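Packing the school bag the night before: does it work for anyone?

Nia Bellis
2021-06-09
The Beddoe newsletter says lay it all out on a table the night before, then load the backpack in order, heavy things flat against the back. Supposedly saves 15 minutes in the morning. I have my doubts. My son's pile is below: calculator, Three Days to See in paperback, a couple of boxes, the cards he won't leave home without.

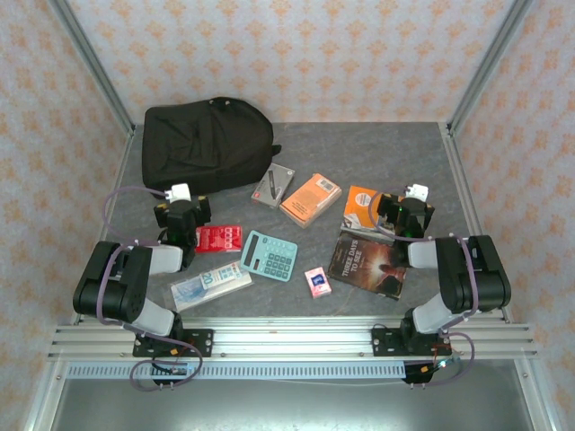
Rhodri Gough
Fifteen minutes my foot. You've just moved the faffing to the evening. We tried it for the whole of October and the calculator still got left behind twice.

Delyth Jenkins
Disagree, Rhodri. It works if the kid does the laying out. If Mum does it they've got no idea what's in there.

Nia Bellis
He did do it, under protest. He reckons the boxes go in first. I reckon they'll crush the paperback.

Fadime Duman
Book first, flat against the back. Boxes after. And cards in the front pocket or you'll be fishing them out of the bottom with the biscuit crumbs.

Rhodri Gough
Or take half of it out. What's a kid need two boxes for at Skerncombe? They've got cupboards there.

Delyth Jenkins
Have you seen those cupboards? Up to 10 kids share one.

Nia Bellis
Trying Fadime's order tonight. Not holding my breath.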